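Kids' Corner > Field Trips > Robots
Reading time: 2 minutes
Visit Explore Ask Contact

A robot gets a snack

At the Stondum open day, the longest line led to a kitchen corner. Kumiko Yagi told us to stand behind the tape and keep our elbows to ourselves.
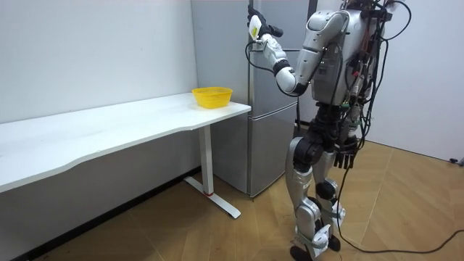
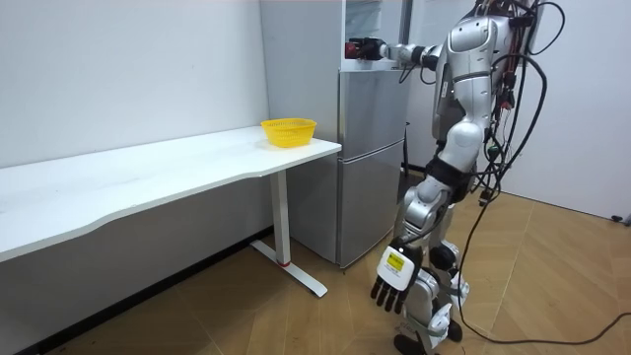 The job involves a fridge, an apple and a yellow basket.

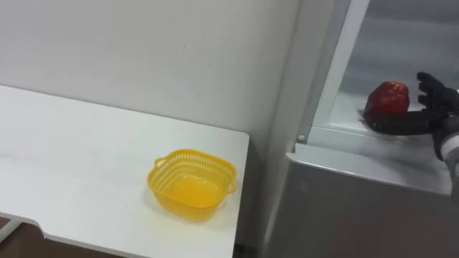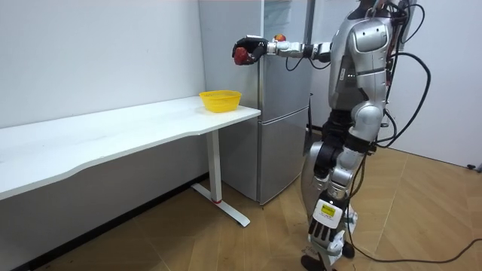 You could do this job while yawning. A robot has to work out where the apple is, how far to reach and how hard to squeeze. Squeeze too little and the apple falls. Squeeze too much and you have invented applesauce.

Rocío Becerra, age nine, asked if it gets hungry. "Only for electricity," said Kumiko.

Her team has practiced fridge jobs 298 times since June. My brother has practiced zero times, and he still leaves the door open.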